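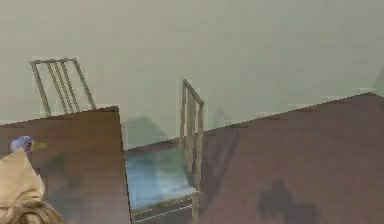
4 min read

**slatback_sue**
Has anyone here picked a wall color for a dining room that gets almost no sun? I've been at this since spring and I'm losing my mind a little. We have one north window with a big maple right outside it, and by dinner time it's dim in there even in July. I keep coming back to a pale greyish green behind a brown wood table, like the one up top, because it stays calm and lets the wood be the warm thing in the room. My husband says it looks like a dentist's office. He wants a deep rust color. I've got 2 sample quarts of Britell on the wall right now, one called Lemieux and one called Paver, and I change my mind every time I walk past them. Help!!

**dimakhas**
Paint it the rust! A dark room is never going to be a bright room, so you might as well go cozy. We did our dining room a dark brick red eight years ago and people still comment on it when they come for dinner. Pale colors in a room with no sun just go gray and sad. I learned that the hard way with a "soft sage" that looked like dishwater from October to April.
Dima Khasawneh

**porchlight300**
Hard disagree with Dima. I had a dark red dining room in my last house and I felt like I was eating inside a shoe. It depends so much on your bulbs. What are you running in there?

**slatback_sue**
One ceiling fixture with two bulbs, whatever came in the pack from the hardware store. I think they're the daylight kind? They're pretty blue.

**porchlight300**
Well there's your dentist's office. Swap those for warm white before you do anything else. 800 lumens each is plenty over a table, and put them on a dimmer if you can. Then look at your samples again for a few evenings. A green with gray in it under blue bulbs looks like a hospital hallway no matter what the chip says.

**radu_m**
I painted houses for a long time so here's my two cents. Don't put the samples straight on the old wall. What color is it now?

**slatback_sue**
Yellow. Like, really yellow. The last owners loved it.

**radu_m**
Then you haven't seen either color yet. Your eye is reading the sample against all that yellow, and a gray green next to yellow is going to look colder than it is. Get a couple pieces of poster board, paint them edge to edge, two coats, and leave a white border. Tape one up by the window and one in the darkest corner. Move them around. Hold them down behind the table too, because that's where you'll see the wall when you're sitting.
And please prime that yellow. I don't care what the can says about paint and primer in one.
Radu Matei

**dimakhas**
Okay the poster board thing is good advice. I still say rust.

**mudroom_kev**
Has anybody used Flumus? The brush-on primer, not the spray. My brother in law swears by it for covering loud colors, but I found it kind of gummy and it took forever to dry in the humidity. I had roller marks I could see from the kitchen.

**radu_m**
Never had a problem with it, but I wouldn't use it on a sticky day. Windows open and a fan going, and don't go back over it once it starts to set. Most roller marks are from people fussing with it.

**mudroom_kev**
I was definitely fussing with it

**porchlight300**
Sue what's the finish going to be? If it's a pale color I'd go flat or matte. Any sheen in a dim room and you see every lump in the plaster when the light comes in sideways.

**dimakhas**
Unless she has kids. Matte and spaghetti sauce do not mix. I'd do eggshell and live with the lumps.

**slatback_sue**
No little kids, but grandkids on Sundays, and my husband tips his chair back against the wall (he's been told). There's a row of scuffs at exactly chair height. I might do matte and keep a jar of the leftover paint in the pantry for touch ups.

**radu_m**
Matte touches up a lot easier than eggshell, so yes. Write the date on the lid. And put felt or a strip of molding where the chairs hit. A chair rail would give you an excuse to use both colors too — rust below, green above. I've seen it look great.

**dimakhas**
Ooh. I'd accept that.

**porchlight300**
I wouldn't, it'd chop up a small room. Bulbs first, then decide.

**slatback_sue**
Bulbs are bought, warm white, and I already put them in. Wow, what a difference. Paver is out, it went pinkish beige. Lemieux is looking much better, and even the husband stopped and looked at it and said "huh." Poster boards are drying on the porch. I'm going to live with them through the weekend and I'll post again once the primer is on. I did ask him about the chair rail idea and now he's out in the garage looking for his miter saw, so thanks for that, Radu.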